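The Last Ferry to Zaseck

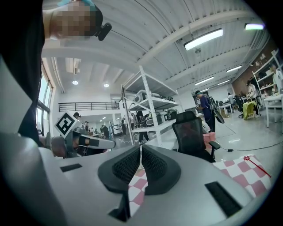 Page last changed: September

Olga Falcão ran. Bag banging on her hip, one shoe untied, the whole hill of steps going down in front of her and the ferry already blowing its horn. Six-forty. It was supposed to be six-fifty. It had been six-fifty all summer.

"Hold it!" she yelled. To who. There was a man coiling rope and he didn't look up.

She made it because the ramp stuck. It stuck halfway, groaned, and she went up it on her hands pretty much, and then she was on the deck with her knees shaking and Pullberg sliding off behind her, the church, the gas station, the yellow house where her mother was probably still standing at the sink.

She hadn't said goodbye. She'd said, I'm going out for bread.

Inside it smelled of diesel and wet coats. She found a bench. Counted her money in her lap, under the flap of the bag so no one would see. 225. It had been more before the ticket. She counted it again, same.

"You count like a thief," said the woman across from her.

Olga closed the bag.

"I'm not saying you are one. I'm saying that's how they count." The woman had a thermos between her feet and a cardboard box on her knees, tied with string. Old, maybe seventy. Good boots. "Abrehet Gashaw. You can have some tea if you have a cup."

"I don't have a cup."

"Then you can have the lid."

The tea was so sweet it hurt. She drank all of it. Outside the window there was nothing now, just gray and then a darker gray under it, and the engine coming up through the bench into her back teeth.

"Where are you getting off?" Abrehet said.

"Zaseck."

"It only stops at Zaseck."

"Then why'd you ask?"

"To hear if you knew." She took the lid back and wiped it with her sleeve. "Someone meeting you?"

Olga had the letter in her coat. She'd read it so often the fold had gone soft like cloth. Her father's handwriting, big, leaning over backward. Come when you want. 72 Abreu Street, the green door, I'm always home after dark. No year on it. She'd found it in the flour tin behind the flour, which was where her mother put things that were not to be found, and it could've been there a month or it could have been there since she was six.

"My dad," she said.

"That's nice."

"He doesn't know I'm coming."

"Ah."

The boat leaned. A kid somewhere started to cry and then stopped, like he'd changed his mind. Abrehet put both hands on teh box.

"What's in there?" Olga said. Rude. She was too tired to not be.

"My husband's shoes."

"Oh."

"He went over in the spring to fix his sister's roof and he's still fixing it. So I'm bringing him his good shoes. Either he puts them on and walks home with me or he keeps them and I know." She shrugged. "It's a heavy box to carry for a question."

Olga laughed, and then it wasn't laughing, it was the other thing, and she turned her face to the window and let it happen. Abrehet didn't touch her. Poured more tea. Held the lid out until she took it.

"What street?" she said after a while.

"Abreu. Number 72."

Nothing. The engine. Olga looked around and the old woman was looking down at the string, picking at the knot with her thumbnail.

"You know it?"

"I know it. It's steep." Pick, pick. "There was a green door there, when I was over at Easter."

"There is one. He says there is."

"Then we'll go up together and see. The sister's is on the same side."

"Was someone living there? When you saw it?"

"I was carrying a ham," said Abrehet. "I didn't look in windows."

Lights then – a few, low down, then a whole string of them climbing the dark. People standing up, pulling at their coats. The man with the rope went past. Olga tied her shoe. Her fingers wouldn't do it right and she had to start over.

"Take the other side of this," Abrehet said, and pushed the box at her, and they carried it between them out into the wind.

Write to the story page: use the contact form | Copyright Enau Stories, all rights reserved | Back to top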